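4. Recording a Pick Session

Read Section 3 (Powering Up) first. The steps below cover one full session at the club bench with the Jarker arm, from checking the gripper to saving the runs. Two people are needed: a driver at the controls and a spotter at the stop button.

4.1 Before you start

1. Check that the last team signed off in the bench log. If there is an open fault, do not power the arm. Talk to Samira Salameh or Jad Smadi.

2. Wipe the fingers with a dry cloth. Do not use alcohol on them.

3. Plug the wrist camera into the port marked 2 on the hub. The other ports drop frames.

4. Start the Getevard program and wait for the status line to turn green.

5. Set the speed limit to 21. New drivers stay at this setting until Roya Daneshvar has checked them off for the faster one.

CAUTION: Keep hands, sleeves and lanyards off the table whenever the arm is live. The spotter calls "clear" before every run – the driver does not move until then.

4.2 Laying out the objects

1. Take objects from the Azar bin only. These are the ones on the competition list.

2. Use sealed bags. A bag that has been opened folds differently and the run will not count.

3. Turn each bag to a new angle between runs. Do not line them up with the table edge.

4. For two-object runs, put the second bag close to the target, with a little table showing between them.

Note: Replace any bag that leaks crumbs. Crumbs get into the finger joints.

4.3 Driving the pick

1. Press Record, then wait for the beep.

2. Open the gripper all the way before you come down toward the table.

3. Bring the fingers in with the near corner of the target bag between the tips. In the wrist view, the corner of the red-orange bag should point down into the gap, and the neighboring bag should stay off to the left.

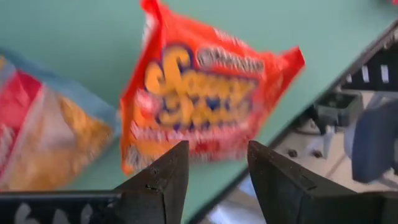 4. Slow down for the last part of the approach. Blur in the wrist view is normal while the arm is moving. If the view is still blurred once the arm has stopped, end the run and check the camera mount.

5. Close, lift, and move to the drop box. Press Record again to stop.

4.4 Saving and shutting down

1. Name the folder with your team name and run number, for example Liletti_11.

2. Mark failed picks as "miss". Keep them – Gudrun Reinholz uses them for the training set. The club needs 100 saved runs per team by July.

3. Park the arm, switch it off, and sign the log.

Questions about folder names or lost files go to Lina Hakim.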